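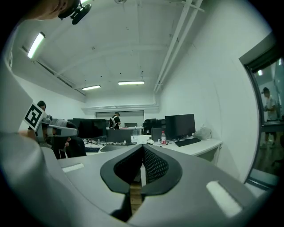

The long room at Ticona Street, looking toward the back wall.

Ticona Street Workrooms: The Long Room
Gallery page, updated November 2023

The long room is the largest of the rooms we rent out by the desk. It is on the upper floor of the old Rosov building, and it has been in use as shared office and lab space for nearly 12 years. People ask about the light and the ceiling before they ask about anything else, so this page is mostly about those.

Ceiling
White and arched. The arch was boarded over when we took the building, with a flat tile ceiling below it. We took the tiles down in the first winter and painted what was underneath. The paint is a flat white from Hisa and it gets one new coat every other February, when the room closes for a week.

Lights
Long, thin fluorescent fixtures. Three of them show in the picture, a near one at an angle and two more toward the back. Replacement tubes are kept in the hall closet. If one starts to flicker over your desk, leave a note at the front counter and it will be changed the next morning.

Pipes
The white pipes along the right side of the ceiling run down toward the back wall. They were there before us. Please do not hang bags, coats or signs from them. The thin dark wires that hang down farther along are to be left alone too.

Walls
White, same paint as the ceiling. You may use removable hooks. No nails, no screws, no double-sided tape.

Back wall
The wide light-gray panel takes up a good part of the far wall. It makes a useful landmark when we give directions to a desk: "toward the panel" means the far end, "toward the door" means the near end.

Desks
Desks are rented by the month and come with a chair and a power strip from Zuvell. You can bring your own chair if it has soft casters. Hard casters mark the floor.

Sound
The arch carries voices. Normal talking is fine. Phone calls go in the small room across the hall, which has a door that shuts and seats 2.

Heat
The room is slow to warm up in the morning. Most people who start early keep a sweatshirt at their desk. The thermostat is by the door and is set from the office downstairs.

Size and access
The long room is 2000 square feet, not counting the hall. Entrance is from Ticona Street, up one flight of stairs or by the freight elevator at the rear. Desk holders get a key card at sign-up. Lost cards should be reported at the front counter so they can be shut off.

To see the room, ask for room 324 at the front counter during office hours. Pictures of the two smaller rooms are on the next page.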